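Let the Kids Pick the Groceries

Mar 6, 2021

I help out with the robotics club at Sudaneck, and I have an opinion that gets me in trouble at every planning meeting: we should stop practicing with foam cubes. Completely. Put them in a closet and leave them there!

I get why clubs love them. The Nomel kit comes with a bag of 20, they're all the same size, and a new team can get a pick and place going before the pizza shows up. Everybody's happy. Then October rolls around, we go to the Ackermann meet, and the organizers put out things you'd find in a kitchen (last time it was tea boxes and a bag of dried noodles) and our arm just mashes them.

A cube forgives you. You can come in crooked, squeeze way too hard, and it still goes up. A bag of snacks has a slippery skin and a lot of air in it, and where you grab it matters. Tall boxes tip over if you bump them near the top. Jars are their own headache – my group spent 2 whole meetings on lids and I'd do it again, because they argued about friction the entire time and I didn't have to bring it up once.
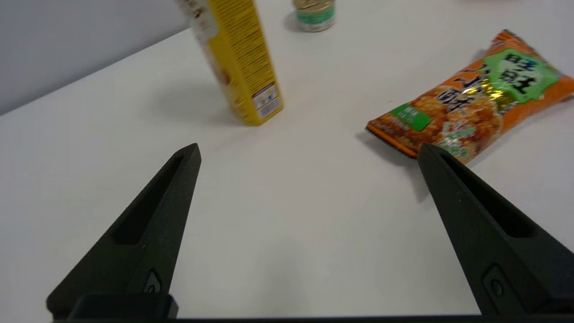

Does practicing with real packages cost a club more than using kit parts? Usually less, because most families have boxes and jars in the pantry already, and a replacement set of cubes has to be ordered.

The other complaint I hear is that it's slow, and okay, it is. Our team at Gelard logged 435 tries last season and 300 of them were good, which looks pretty sad next to a cube team's numbers. I'd still take those kids. They know why the other tries went wrong, and they wrote it all down in a notebook that's now mostly cracker crumbs.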